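Photography Foundations, Session 4: Exposure
Tutor: Zoi Rallis

Your camera's meter has one opinion about the world, which is that it ought to be mid-grey. Point it at snow and you get porridge. Point it at a black coat and you get a slightly paler coat, plus noise.

Exposure compensation is how you argue back. For mostly white subjects, start at +2. For mostly black ones, go the other way, though -2 is usually overdoing it. Check the histogram. The rear screen is a flatterer and should be treated as one.

ISO: stay under 2000 for the June portfolio if you can. Parviz Ansari marks the prints and he looks at shadows with a loupe. At 3000 you will be hearing from him.

Homework
1. Photograph one white thing and one black thing, metered as the camera wants.
2. Repeat both with compensation and write down the settings. "I forgot" is not a setting.
3. Find a dark fabric and keep some texture in the folds.

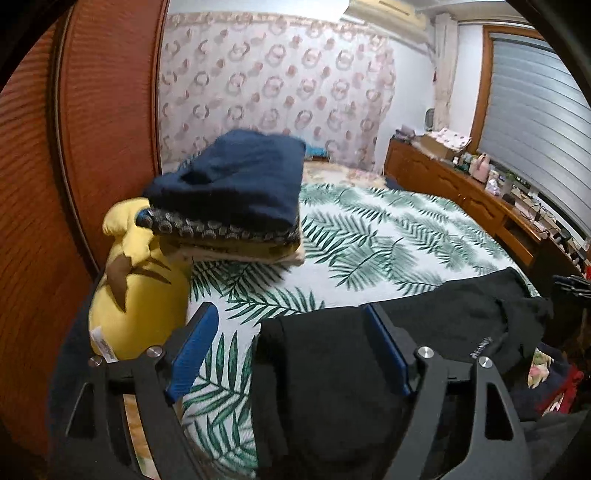

4. Bring all your files, including the bad ones.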